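Workshop notebook, Prunton, April

Second batch of the rye starter trial. Same flour as before (the Semolau stone-ground), same jar type, same shelf. The only thing changed is the feeding ratio, which went from equal parts to one part starter, two flour, two water.

7:40 a.m. Fed all jars. Weighed the large one at 392 g with the lid off. The small one came to 317 g. Both smelled sour but clean. The large jar had a thin gray layer of liquid on top, which I stirred back in.

Changed the water too, now that I think of it. The tap here runs hard and I used filtered for the small jar only. Should have kept that the same for both. Marked the lid so we don't mix up the results later.

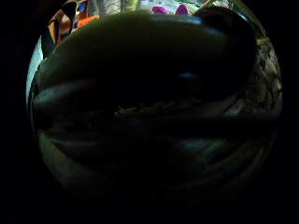
11:15 a.m. Large jar up by half. Small jar slower, a few bubbles along the glass and a flat top. Room at 20 C on the Piltis thermometer, which reads a bit low compared to the one by the door. Still need to check the two against ice water.

1:30 p.m. Large jar doubled. Took a spoonful and it floated. Mixed a test dough from it: 400 g flour, salt as usual, water by feel until it stopped sticking to the bowl. It took more water than the last bag did. Left it covered on the counter. 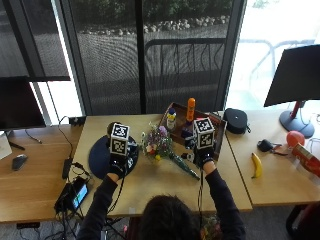
4:50 p.m. Dough slack but holding together. Small jar has finally caught up, with a milder smell, closer to yogurt. Put it in the fridge overnight to see if it slows down or keeps going.

The Inthanon bag is still unopened. Whoever opens it, please write the month on the side and fold the top under the clip. The last one picked up moisture and we lost the bottom third.

To do: ice water check, new rubber bands for the jars, repeat the large jar with filtered water. Bake the test loaf first thing and cut it only after it has cooled all the way.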